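Why Do Suitcases Have Wheels?

Have you ever tried to carry a bag stuffed with shoes, sweaters and five library books? Oof! Your arms get tired very quickly, and so does the shoulder with the strap on it.

Wheels are a wonderful help, because the floor holds up most of the weight while you do the pulling (or the pushing, if you like that better). Small wheels that sit under a bag are often called casters, and you'll find them on office chairs and shopping carts too. They do pick up hair and dust as they roll, so ask a grown-up to help you wipe them before you start packing for your big trip in May! 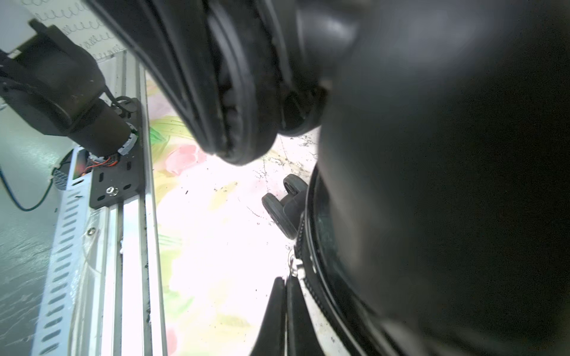 Where should the heavy things go in a rolling suitcase?

Pack them near the wheels, so the bag is less likely to tip over when you stand it up.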